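Dernero: ficha do conjunto de dados

Versão de abril. Responsável técnica: Athina Karagiannis. Revisão das anotações: Kartini Gunawan.

Finalidade
O conjunto Dernero reúne episódios de manipulação sobre mesa, destinados à comparação de duas garras paralelas, designadas Wandness e Wendumholm, montadas no mesmo braço e operadas com o mesmo controlador.

Conteúdo
3.191 episódios, dos quais 249 estão reservados para avaliação. Cada episódio contém vídeo de câmera fixa, posições das juntas, abertura da garra e a instrução em texto. A duração é de até 300 passos de controle.

Protocolo
O operador posiciona o cesto e o objeto antes do início da gravação. A ordem das garras é alternada a cada 200 episódios. Tentativas interrompidas pelo limite de força permanecem no conjunto e recebem o rótulo "parada".

Câmera
A calibração é refeita sempre que o suporte é deslocado. Os parâmetros constam do arquivo de cada sessão. 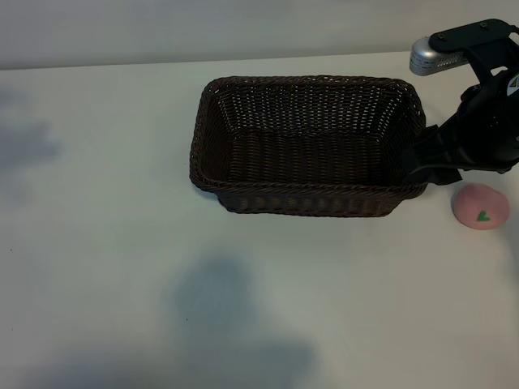
Figura 1. Garra sobre a borda direita do cesto de vime; objeto rosa apoiado na mesa.

Limitações conhecidas
A garra pode ocultar parte da borda do cesto, o que prejudica a anotação do contato. Sombras difusas no tampo branco afetam a segmentação automática. Não há episódios com objetos transparentes.

Acesso
Os pedidos devem ser dirigidos ao laboratório de Cairns, com indicação do uso pretendido. A redistribuição depende de autorização escrita.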